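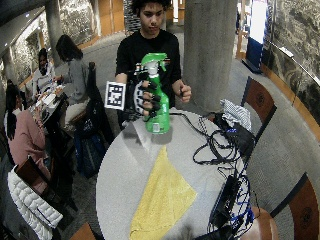
Economia do Consumo — Apontamentos da aula 6

Como (não) ler uma variação mensal do retalho

Quem abre um jornal económico encontra quase todos os meses um recorde: a maior queda, a melhor subida, o pior arranque de ano. Convém desconfiar. Uma variação em cadeia compara dois meses que podem ter calendários, promoções e feriados muito diferentes, e a Páscoa, que salta entre março e abril, chega para estragar metade das manchetes.

1. Em cadeia ou homóloga?

A variação em cadeia mede o mês contra o anterior; a homóloga, contra o mesmo mês do ano passado. Os comunicados de empresa escolhem a que fica melhor. No caso Grutero, que vimos na aula, a cadeia anunciou uma subida de 20% em julho. Era em cadeia e vinha depois de um junho com lojas em obras. A homóloga ficava pelos 2%, e a preços correntes.

2. Valor ou volume?

Se os preços sobem mais do que as vendas em valor, vendeu-se menos. Parece óbvio, mas o relatório da Zonia fala em «crescimento da procura» ao longo de várias páginas sem apresentar um único deflator. Raimonds Kuusk defende que, nos produtos de limpeza e mercearia, a distinção pesa pouco a curto prazo. Não me convence: é onde os formatos das embalagens mudam mais depressa, e um litro que passa a 750 ml também é inflação.

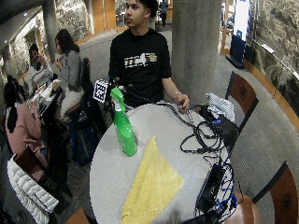 Pulverizador verde e pano amarelo sobre uma mesa redonda.

3. Quem está na amostra?

O inquérito da Dagdag cobre 45 lojas, todas urbanas. Serve para falar dessas lojas. Edgars Kļaviņa extrapola daí para o país inteiro, com um ponderador que não explica — leiam a nota metodológica antes de citarem o quadro final.

Falta ainda o comércio eletrónico. A Kendesar regista as encomendas à data do pedido e só abate as devoluções no trimestre seguinte; segundo as próprias contas, são cerca de seis em cada cem.

Para a próxima aula

Tragam uma notícia sobre vendas a retalho e indiquem a base de comparação, o deflator e a cobertura da amostra. Se a notícia não disser, escrevam «não diz». Máximo de duas páginas.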